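Hokora desk lamp, three months in

I bought the Hokora clamp lamp in August after my old one finally gave up (the spring went, and it would slowly bow down onto my keyboard like it was tired of me). I paid a bit more than I wanted to, but I do a lot of small fiddly stuff in the evenings and my eyes are not what they were!

Good things first. The light is lovely. There are 4 brightness levels and I live on the second one, with the warm setting after dinner. The clamp has a rubber pad and hasn't marked my desk at all. It also remembers where you left it, so no tapping through every level each time – my Diteck lamp at work makes me do that every single Monday and I hate it.

Now the grumbles. The power cord is too short, 60 inches, and my outlet is behind the bookcase, so I had to get an extension. The touch button sits right where you grab the head to move it, so I turn the thing off by accident a lot. And the box says "glare free," which, well, not on anything glossy.

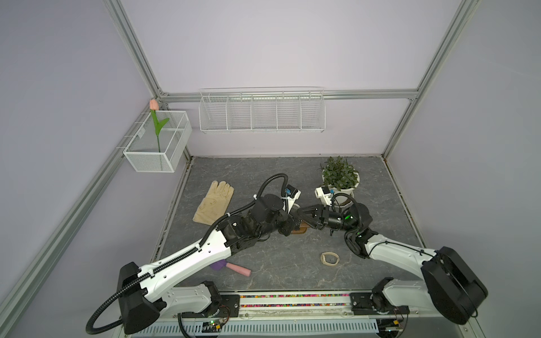

Krisztina Boros wrote in to say the glare mostly goes away if you swing the head off to the side and drop the brightness one step, and that hers has been on every evening for two winters with no flicker. She did have to tighten the elbow screw twice, though.

I tried the sideways thing last night and yes, much better on my magazine pages. The elbow on mine is still stiff, maybe too stiff, I need both hands for it. I'd still buy it again, but I'd wait for a sale and I'd get the black one, as the white shows every fingerprint.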